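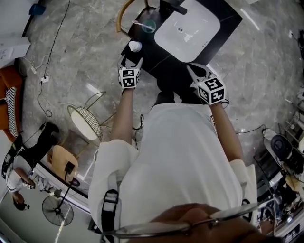
Fongchan Yimyam
Student project report, Household Tasks group
Submitted 13th March

Can a machine tidy a bathroom counter yet?

The question for this project was small on purpose. I wanted to know whether a learned controller could put a bathroom counter in order after somebody has used it: pick up the small things, stand the toothbrush in its cup, and leave the sink clear. I did not look at wiping, scrubbing or anything with running water.

The work was done with hand-held grippers first and a robot arm second. A person holds one gripper in each hand and does the chore the way they would at home. The marker cubes on the grippers let us work out where each one was at every moment. Those recordings train the controller, and the controller then drives the arm. We called the training set Khamphan and the controller Briritham, after two streets near the Rosville building where most of the students live.

What was recorded

Khamphan holds 300 demonstrations of the counter chore. The sink, faucet and counter stayed the same for all of them. The objects changed. The full list was a toothbrush, a cup, a soap dish, a comb, a tube of toothpaste and several small round lids and jars. Before each run the objects were put down in new places by whoever was not demonstrating.

A black countertop gave us some trouble. White objects show up well against it, but the comb was dark and in the early recordings it could hardly be made out. I swapped it for a yellow one in June and threw out the runs with the old comb.

Demonstrating is slower than it sounds. With your own fingers you pick up a toothbrush without thinking. With two stiff fingers on the end of a handle you have to come at it from the right side, and if you squeeze too early the brush spins. New demonstrators needed a good hour before their runs were worth keeping. People also got sore from leaning over the counter, so we changed places often.

How it was tested

Briritham was given 75 trials on the arm. I split them evenly among three jobs: picking up one small round object from the open counter, standing a toothbrush in a cup, and the whole chore from start to finish. A trial was stopped if the arm pushed something off the counter, if it hit the faucet, or if it went two minutes without moving anything.

Results

Single small object: 21 of 25 trials were good. The four bad ones were all close to the rim of the sink basin, where the fingers came down on the rim and the arm stopped.

Toothbrush in cup: 11 of 25. Picking the brush up was mostly fine. Getting the end of it over the lip of the cup was the hard part. A light plastic cup slides or tips when it is touched from the side, and a person steadies it with the other hand without being told to. Our arm had no other hand. I think this accounts for most of the gap between the demonstrations and the trials, and it is a mistake in how I planned the project. I recorded with two grippers and tested with one arm.

Whole chore: 2 of 25. Both good runs were ones where the objects happened to start far apart. When two things were touching, the arm tended to close on both and then let go of both.

Time is the other issue. A person with the hand grippers took less than a minute for the whole chore. The arm took over six on its better run.

What went wrong outside the trials

We lost a batch of recordings when a power strip was switched off during a copy. The backup was older than I thought it was. After that I copied to a second drive at the end of every session and wrote the session number on paper as well.

The file names were also a mess at the beginning. Two people used different rules, and I spent most of a week renaming things before I could train on any of it.

What the other group found

The Idance project next door to ours looked at shop-floor chores, mainly putting boxed goods on shelves. They reported better numbers than I did and I think the reason is plain. Boxes have flat sides, they do not roll, and a shelf does not have a hole in the middle of it. Their 3681 recorded picks also make a much bigger set than Khamphan.

Answer to the question

For one loose object on a clear counter, yes, most of the time and slowly. For a counter as people really leave it, no. I would not leave Briritham alone with a glass cup.

If someone takes this over next term, I would suggest a second arm before any more recordings. The next thing would be more runs with objects touching each other, and runs that start with something already in the basin, which we never tried. The training scripts are in the shared folder under Briritham, and the notes on calibrating the grippers are in the same place.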